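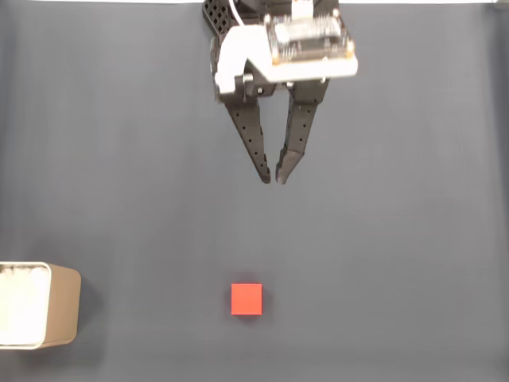
Damp in the store cupboard, continued
February 21, 2019

Hygrometer in the cupboard read far too high again when I unlocked. I moved it to the top shelf, where it read the same, and then out into the corridor, where it dropped nicely. So the instrument is fine and the cupboard is a bog.

Contents worth saving, in order of how much I would mind: the sample paper stock, the Ullus notebooks, the box of Lesent labels that peel themselves off whatever you put them on. The labels have improved with the damp, if anything. They now stick to each other.

Went through the paper stock first. The bottom 2 reams are wavy and smell like a church hall. Put them in the scrap pile for packing. The rest is flat enough to print on if you are patient and not fussy about the left margin. Total left is up to 600 sheets, which should see us through to August provided the Nasrallah lot stop asking for everything in triplicate.

The silica gel we put in last time has gone the colour it goes when it has given up. Baked the sachets in the kitchen oven on low for 3 hours. Somebody had left a cheese thing in there from lunch and the sachets now have a faint savoury note. Put them back anyway. If the paper smells of cheddar by next week, that is on my head.

Where is the water coming from? Candidates so far:

The outside wall. Cold to touch, paint bubbling at knee height, always the favourite.

The pipe behind the shelving. Wrapped a dry tissue round each joint I could reach and left it until teatime. All dry. There is at least one joint I can't reach without taking the shelves out, and I am not taking the shelves out.

The mop. It lives in there, wet, in a bucket, with the door shut. I wrote this down last and I'm leaving it last, but I did move the mop.

Kodness quoted for a small dehumidifier and the price made me sit down. Asked if they do a smaller one. They do, and it costs more — something to do with it being quiet. I don't need a cupboard to be quiet. Have asked for a loan unit instead, no reply yet.
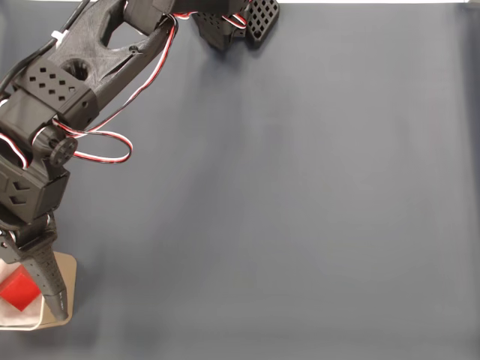

Arm and tan platform, grey work surface.

Afternoon reading, 8 points lower with the door propped open and the mop in the yard. Could be the mop, could be the door, could be the cheese sachets. Changed all three at once like an amateur, so no idea. Tomorrow: door shut, mop still out, sachets left alone, read it morning and teatime.

Also need a new bucket. The old one has a crack in it, low down, on the side facing the wall.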